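TALHAM IS ENDING. What we know so far

Quick one this time, lots to get through and I'm typing between other things. You will have seen it by now. Wovetow is ending Talham after 1,122 episodes. Last one goes out in October. No move to another channel, no "extended break", done.

Statement went up at 4 pm, three paragraphs, one of them about the spinoff. More on that further down. 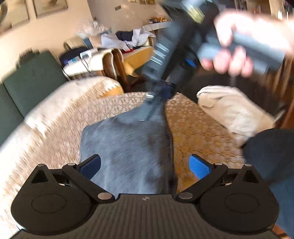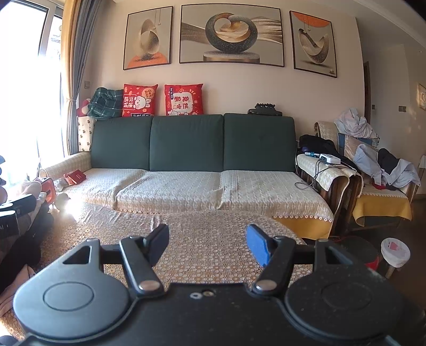
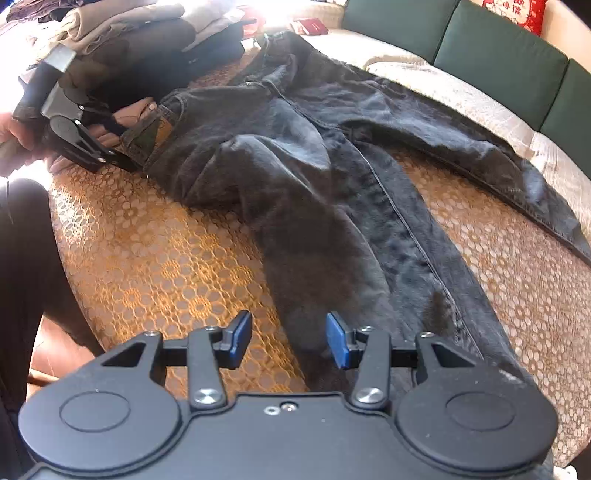
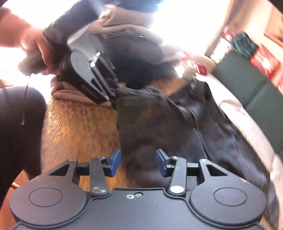 A reader in Pledport wrote in before I'd even finished the statement, to say the ending was fine by her and the way it was announced wasn't. Twenty-odd years of the ferry office, she said, and they buried it under a paragraph on "our exciting fall slate". She wants the last month moved back to the old 7 pm slot so people who grew up on it can watch it at dinner like they used to. Same request from several others in the inbox.

I'm with them on the slot. The 5:30 move is where a lot of the trouble started. Anyone with a job missed it, the catch-up page put episodes up a day late for most of last year, and then the numbers were down and everybody at Wovetow was very surprised. We wrote about this at the time. Twice I think.

So, what's confirmed:

The final block is already shot. Cast finished on the harbor set before the announcement and were told the same week, according to the statement. The wording is a bit slippery. "Informed during the final weeks of production" could mean anything.

The ferry office storyline will be wrapped up. Whether that means the sale goes through, they aren't saying. My money is on the sale falling apart and the sisters keeping it, becuase there is no way you do all those years of that family and then hand the keys to the hotel guy. If the hotel guy gets the keys I'm going to be unbearable, fair warning.

The old opening titles come back for the last episode. The real ones, with the slow version of the theme. Good. Best news in the whole thing.

Not confirmed, and please stop forwarding it to me: the return of the first doctor. There's a screenshot going around of a call sheet. It has the wrong name for the studio on it and the clinic is spelled two different ways. Would I love it? Yes. He walked out of that clinic with one suitcase in the middle of a power cut and they never mentioned him again, not even at the wedding. But the call sheet is junk.

THE PETITION

3,379 names when I last looked. It doesn't ask for the show to be saved, which I thought was smart. It asks for the early years to be put up somewhere we can watch them. Right now the first episode you can get anywhere is the one after the fire, so new viewers start with half the town already dead or moved to the mainland, and none of the stuff with the lighthouse makes sense. Wovetow says the early tapes are "being assessed". They said that the last time somebody asked too.

If you have home recordings from the early run, hang on to them. Don't mail them to me (somebody did, thank you, I have nothing to play it on). There's a swap thread on the message board and people there know how to do transfers properly.

THE SCREENING

Pledport gets the last episode on a big screen, same night it airs. The old Regent hall by the quay, 300 seats, free but you need a ticket. Tickets go up on the Wovetow events page and I don't have the date yet. Two per person. Doors 6 pm. Some of the cast "expected to attend", no list.

If you're driving in, the quay lot closes early in the off season, park up the hill. Last time there was an event there half the crowd came back to a locked gate.

I will be there if I can get a ticket like anybody else. No press seats as far as I know.

AND BARAN

Right. The spinoff. Baran gets 2 more seasons, so the hotel guy's brother and his detective agency live on while the parent show gets the axe. I know how many of you feel about this, the inbox is clear on it. I have watched all of Baran and here's where I land: first season is rough, the accent is a problem, the one with the stolen racehorse is great. It got better once they stopped pretending he was a loner and gave him the office manager to argue with. She carries it. Give her the show.

What bugs me is the math. Baran is eight episodes a year. Talham was on nearly every night. You can't swap one for the other and call it "continuing the story of a town we all love", when he moved away from the town in the first ten minutes.

Still, they've said a couple of Talham characters will turn up in the next season. I'd guess the harbormaster, she's the only one he's still on speaking terms with. Could also be the aunt. Please let it be the aunt.

WHAT WE'RE DOING HERE

Newsletter keeps going through the finale. Recaps as normal, maybe late, you know how I am. After that I'd like to do a rewatch from the fire onwards, a week of episodes at a time, and if the early years ever surface then we go back and do those. Send in your favorite episode and a line or two on why. Short please. Somebody sent eleven pages on the bakery trial last time and it was very good but I have to cut it down to fit and it hurts.

Also I got the name of the boat wrong in the last issue. It's the Second Chance in the first years and only the Chancer after the repaint. Four of you caught it. Fixed in the archive.

Next issue when there's a ticket date. Watch the 5:30 tonight, it's a good one, the pie scene is in it.

COMMENTS (5)

Guest
My mom is 81 and has watched since the first night. I haven't told her yet. Is there any way to get tickets by phone? She'd go to Pledport in a heartbeat but she won't do a website.

Guest
The bakery trial one was me. Eleven pages was the short version.

Anonymous
Disagree on Baran, season one is the best of it. The racehorse one is silly. Agree about the office manager though.

Guest
Signed the petition. Does anyone remember which episode the lighthouse keeper's letter gets read out? I swear it was before the fire but my sister says after and we've been fighting about it since lunch.

Anonymous
It's before. She reads it on the ferry, in the rain, and the last page blows off. They find it again in the fire episode so your sister is half right.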